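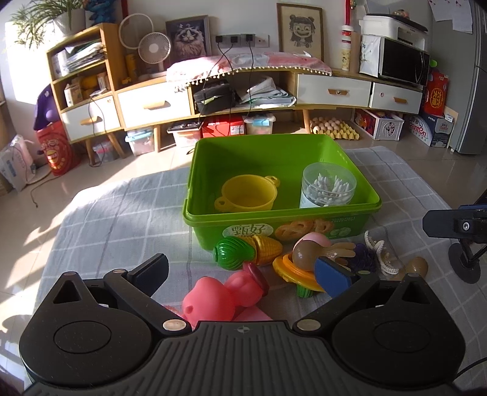
## Claltier hand-held gripper kit, one term of club use

Reviewed for the robotics club parts list. We built 11 of the 12 kits we ordered; the last one is kept sealed as a source of spares. Members are in their first or second year of the program and had not worked with linkages before. Kiri Tapsell ran the build sessions and I ran the recording sessions, so the assembly notes are mostly hers.

### Assembly

The kit comes as printed body parts, a bag of hardware, two fingers and the camera bracket. Build time was two club sessions for most pairs. The printed guide is adequate up to the linkage, where one drawing covers four steps and shows the left and right links from different sides. Two pairs put a link in backwards. The gripper still closes in that state, but the fingers meet off center and the fault is easy to miss until you try to pick up something thin.

The round metal pivot screws need care. Tightened fully, they bind the linkage. Backed off a quarter turn, they move freely and then work loose over a session. We settled on threadlocker and a check at the start of each meeting. Lock nuts should have been in the bag.

### Handling

The body is wide with a ribbed surface, and it sits in view of the camera along with both fingers. The crosshair mark on the top edge of the body is a good detail: it gives a fixed reference in every recording, and a bumped bracket shows up as a shift in the mark. We caught two that way.

The fingertips are flat and rectangular. They do well on anything with parallel sides or some give. Our task this term is tabletop clearing with mixed household toys on a checked mat, with a green storage box as the target. In terms of grip:

- Corn cob, cabbage half, toy pig: no trouble from any direction.
- Scrub brush: fine across the handle, poor on the bristles.
- Grape cluster: holds, but rotates as it is lifted.
- Squid: the tentacles fold out of the tips. Grip the body.
- Denture model: slips unless the tips are square to it.

The clear pieces caused a second problem, which belongs to the camera as much as the gripper. Students labeling the recordings often disagreed on the moment of contact with the denture model. Opaque toys gave us far fewer arguments. I would keep some clear ones in the set anyway, for the labeling practice.

### Camera mount and cable

The bracket is stiff enough. Its small silver screw is soft, and we stripped one with the driver supplied. Use a better driver.

Cable routing is the weakest part of the design. There is no clip anywhere on the arm, so the cable hangs where it likes and can swing into view. Raelene Trevaskis drew a printed clip that solves this; the file is in the club folder. Print it before the first recording session — fitting it later means taking the bracket off and repeating the camera alignment.

### Durability

After 3,000 recorded grasps across the club, 44 were thrown out for hardware faults, nearly all of them loose pivots. No body parts cracked. The tips show wear at the corners and are sold only as a set with the fingers, a poor arrangement for a school budget.

### Compared with the Coson

We also have an older Coson unit. It has a smoother linkage and a better trigger, but no reference mark, and its mount accepts only its own camera. For a class that will take the tool apart, the Claltier is the more useful purchase. For demonstrations only, I would stay with the Coson.

### Rating

Four out of five. Order spare pivot screws with the kits, as they ship separately and ours took until May.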